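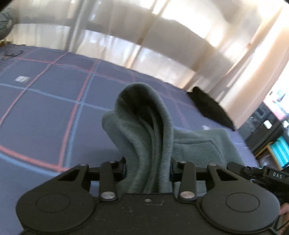
Green fleece on the plaid bedspread, folded.

1/ Fleece folding, a thread. I have been sorting the winter drawer since Wednesday and I have opinions about pile direction.

2/ Fleece does not hold a crease. The knit is lofted on both faces, so a fold springs open unless there is weight on it. Pressing harder does nothing. Folding in thirds and turning the last third under does.

3/ Work on a bed, with the cover left on. A woven bedspread grips the fabric a little. On a polished table the bottom layer slides every time you move the top one.

4/ A plaid cover is also a free ruler. Put the long edge of the garment along one of the lines and you can see at once if the fold is off square.

5/ Lift from the middle of the garment and let both sides hang before laying it down again. Gravity takes out most of the twist. Smoothing by hand mostly moves the twist to the other end. 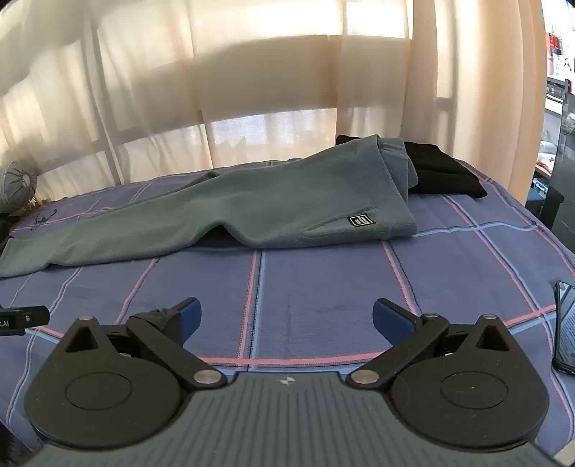
No. 65

6/ Sweatpants are the awkward item. Lay them full length first and straighten the waistband, which always bunches. Then leg over leg, ankles to waist, and once more.

7/ If there is a label on the thigh, fold so that it ends up outside. Mine has a small black one with a white logo. It saves unfolding three pairs to find the right one.

8/ Dark items go in last, next to other dark items. Fleece sheds onto black cotton and the lint roller from Vasley is good for one shirt per sheet.

9/ Someone asked about storage. Falcão drawer inserts, the 263 mm width. The next size up leaves a gap and the stack leans. The Dunberg ones are the same width but the sides are too soft to hold anything upright.

10/ Washing, since it will come up: inside out, cool, no softener. Softener coats the fibers and flattens the pile. Line dry if you have the space.

11/ The Simum vacuum bags are fine for blankets. I would not use them for sweatpants you wear weekly. The pile takes a day to recover and the waistband comes out with a ridge in it.

12/ Socks are a separate thread. Probably in May.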